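Participants wanted: kefir and digestion study, Markness site

The shelves are full of drinks that promise a calmer stomach. We have read the labels and we are not convinced. Skimex is paying for a trial to find out what a daily glass of plain kefir does for adults with mild bloating, and has agreed in writing that the results get published whichever way they fall.

We need 177 adults aged 18 to 70. You drink one glass each morning for eight weeks and keep a short diary. Half the group gets ordinary milk with a sour flavoring -- you will not be told which. 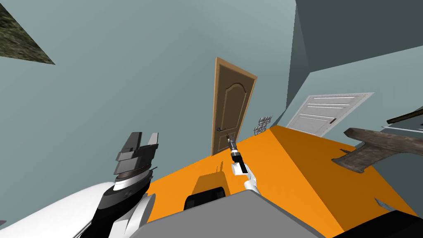
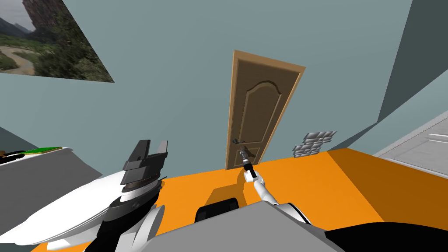
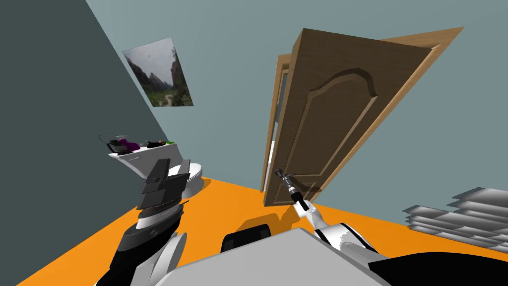

Wooden door with an arched panel, three views.

You can't take part if you are allergic to milk, are pregnant, or have taken antibiotics since October. If you already swear by kefir, or already think it is nonsense, you may still apply.

Payment is $600, sent after the last visit. Travel is not covered. We make no promise that you will feel any better.

Loïc Baudry runs the trial and Baptiste Guérin handles sign-up. Ask for either one at the Markness front desk before 4 p.m.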